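Drudanum Laundry Cell - Set-up Guide
Section 12: Setting up the wrist camera and the loading approach

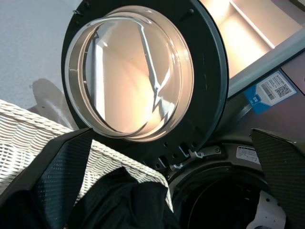

12.1 Before you start

Put the arm in Hold and open the washer door by hand, all the way. The Lodar controller can open doors too, but it has opinions about hinges, and you want to learn those later.

12.2 Checking the view

1. Start the live view from the wrist camera.
2. Check that both fingertips show, one on each side, with the drum opening and the basket rim in view at the same time. If you only see ceiling, the bracket is on upside down. Go back to Section 11 and we'll say no more.
3. Wipe the textured finger pads with a dry cloth. Lint collects in the dots.

Note: The door glass is domed and catches sunlight. Lodar sometimes takes a bright streak on it for a white sock. Lower the exposure until it loses interest.

12.3 Teaching the approach

4. Place the basket in front of the washer, below the open door, and drape one dark garment over the rim. Dark cloth against a black gasket is the hardest case, so get it over with now.
5. Jog the gripper down until the fingers sit on either side of the cloth. Save this as PICK.
6. Close, lift clear of the basket, and move to the drum opening. Save this as DROP.
7. Run the pair 12 times at low speed. Stay within reach of the stop button - the arm won't be offended.

CAUTION: Keep the fingertips off the rubber gasket. The gripper will happily hold on to it, and the gasket always loses.

CAUTION: Don't use the open door as an arm rest. This applies to the robot as well.

If PICK drifts between runs, tighten the camera bracket and repeat from step 5. Error 47 means the basket has been moved, usually by you.

Revised March 8, 2022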